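Packing day with Talha Abbasi

Aug 2, 2021

Caught Talha Abbasi between orders, which is the only way anyone catches him. He runs the packing side of Lashari, a small mail-order outfit, and had given me half an hour. I got most of it. Phone rang twice.

First question, why bottles. "Because everyone hates packing bottles," he said. "They roll. You put one down, turn to get your tape, it's going somewhere." Boxes he can stack in his sleep. Bottles no.

So he lays them down on purpose. On their sides, on the green surface, caps wherever. Standing up is for shelves, he says. "Lying down it can't fall over. Already fell." He laughed at that for a while.

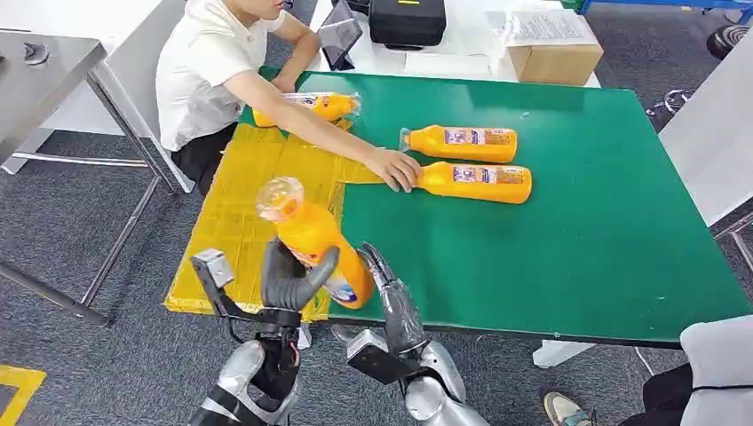 The table

Big one. He wanted long, Irfan Bhutto (his partner in the business) wanted two short ones they could push apart. Talha won. "Irfan still brings it up. Every February when we redo the shelves, he brings it up."

What about the color? No reason, he says, it was the color they had. But he likes it now. Yellow or orange shows up on green and you don't lose stuff. He lost a whole bag of spare caps on the old white one, found them weeks later in a box going to a customer. Customer was nice about it.

I asked how many orders go out. He had to look it up: 1,256 last year, him and Irfan and whoever is free. Breakages? Five. "Five I know of," he said. "Some people don't write in." He thinks most of those were from before they changed how they pack, but he didn't keep records back then so who knows.

The routine, as he tells it. Check the cap. Check it again with the other hand, becuase you squeeze differently. Look at the label, not at the bottle, since the bottles all look the same by lunch. Then wrap. He doesn't like doing the caps while talking and stopped answering me for a bit there.

"Uzma does it faster," he said. That's Uzma Mohmand, who wasn't in. "She does it sitting sideways. I don't know how. I tried it, my back hurt for 2 days."

On tidying up

Talha has opinions about clutter, mostly that other people cause it. Anything that isn't being packed goes on a different table, that's the rule, and he wants it kept even on busy days. The white table behind the green one gets the rest, the black case and the tablet on its stand, a cardboard box with a sheet of paper on top. He'd like a third table. Irfan says no to the third table, there's the rent to think of and you still have to be able to walk.

Does he sweep up every night? "Most nights." Then, "Write every night."

Last thing I asked was what he would change. Thought about it longer than anything else. Softer floor, he said finaly, carpet is fine for the bottles but not for his knees. And a stool that goes up and down. He's seen one he likes, hasn't told Irfan the price yet.

Then the phone again and he waved me out.

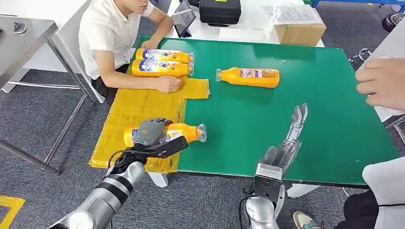 Lashari still takes orders by phone as well as online, and Talha says the phone people are the ones who ask how it will be packed. He tells them the truth, slowly and by hand. Some of them want each bottle wrapped alone, some don't care. If it was up to him every one would lie on its side the whole way, same as the orange ones with the clear caps do on his table, but once the parcel leaves he has no say. "I write THIS WAY on the box," he said. "I draw the arrow. After that it's the driver."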